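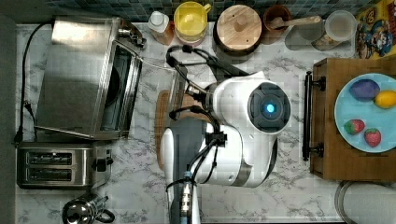
Mardi soir, il était déjà presque onze heures quand j'ai enfin refermé le rapport sur la chaufferie de Grimier, et je vous avoue que j'ai eu du mal à m'endormir ensuite. Ceux qui me lisent depuis un moment savent que le bois-énergie est un peu mon dada (mon frère dirait mon obsession), et cela faisait des mois que j'attendais ce document.

Pour les nouveaux venus, je résume. La société Nisham veut remplacer la vieille chaudière au fioul du réseau de chaleur par une chaudière à plaquettes forestières, avec un petit module de captage du CO2 sur les fumées. Sur le papier, tout cela est très séduisant : le bois repousse, le carbone est enfoui, et on se chauffe en prime ! Le projet demanderait 3000 tonnes de bois par an, livrées par camion, et c'est sur ce chiffre que j'ai commencé à tourner les pages en arrière pour vérifier que j'avais bien lu.

D'où viendra tout ce bois ? Le rapport parle de « rémanents et bois de faible valeur », dans un rayon qui n'est précisé nulle part. Or ceux d'entre vous qui se promènent du côté de l'étang ont bien vu que les coupes y sont déjà généreuses. Laisser des branches au sol, cela nourrit aussi la terre, les champignons, les insectes, et j'aurais aimé lire au moins un paragraphe là-dessus.

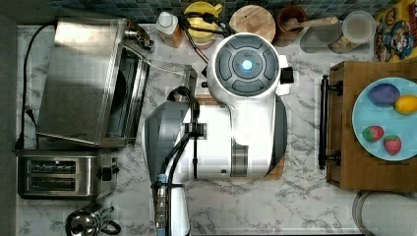

J'ai donc écrit à Eskil Lindholm, que j'avais rencontré à un colloque à Clodcombe et qui a suivi pendant sept ans l'installation de Granström. Il m'a répondu très gentiment, et longuement - je crois que nous sommes faits du même bois, lui et moi. Là-bas, les contrats d'approvisionnement sont publics et révisés tous les cinq ans, avec un contrôle sur les parcelles. Le captage, lui, a mis six hivers à fonctionner correctement, et il mange une bonne partie de l'électricité produite sur place. Eskil reste malgré tout partisan de la formule, à condition de commencer petit et d'isoler les bâtiments d'abord.

Isoler d'abord, c'est ce que je répète depuis que le gymnase a perdu ses doubles fenêtres ! Je ne suis pas contre cette chaufferie, j'insiste, parce que j'ai reçu quelques messages un peu vifs après mon dernier billet. Je me chauffe moi-même au bois et j'en suis très contente. J'aimerais simplement qu'on nous montre la carte des parcelles avant de signer quoi que ce soit.

La réunion publique est prévue en décembre, à la salle des fêtes. J'y poserai ma question sur les rémanents, et si vous en avez d'autres, mettez-les en commentaire, je les imprimerai pour les emporter avec moi.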